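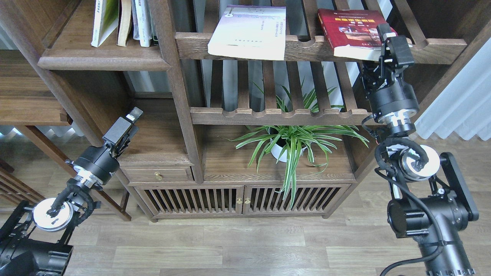 4. Loading the shelves

By now the unit should be upright, on its feet, and no longer making the noise described in section 3. If it still makes the noise, go back to section 3. If it has stopped making the noise and you have a bolt left over, go back to section 2.

The Skov has two kinds of space for books. The compartments hold books standing up, the way books have been held for centuries. The slatted racks hold them face out, so that guests can see what you would like them to think you read.

4.1 Stand your everyday books in the upper compartment, spines out, against the divider post. Put the tall ones in first.

4.2 Leave a gap wide enough for two fingers. A row packed tight looks handsome until you want the one in the middle.

4.3 Check that the small drawer under the compartment opens freely. Pull straight out on the round knob. If the drawer sticks, rub a candle along the runners. Do not reach for the mallet. You were told to put the mallet away in section 2.

NOTE: The drawer is rated for stamps, keys, and takeout menus. Gunhild Kjærgaard, who designed it, has asked us to say that it was never meant for batteries.

4.4 Lay paperbacks on the upper rack with their covers toward you. The bottom of a book may stick out a little past the notched rail. This is fine.

4.5 Choose the lower rack for the cover you like best, and stand that book upright against the slats with its bottom edge on the rail.

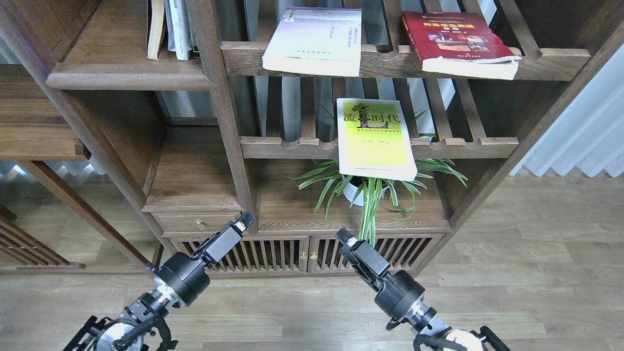

One book to begin with is plenty. Once it has stayed put overnight you can get ambitious, up to a limit of 6 paperbacks per rack. Hardcovers over 200 pages belong in the compartments, where they can be heavy in peace.

CAUTION: The notches in the rails are decorative. They are not cup holders, hooks, or handles. Never lift or drag the unit by a rail.

4.6 If you keep a plant in the lower compartment, take it out before watering and let the pot drain in the sink. Long leaves may touch the books on the rack above. Trim the leaves or move the book, depending on which you are fonder of.

4.7 Wait a day, then retighten the screws at the back using the 2 mm key. If you have lost the key, write to Vavo customer service and ask for part 13. Dalva Assunção will send you another one, and she will not ask how it happened.

Continue to section 5, Curtains and Sunlight.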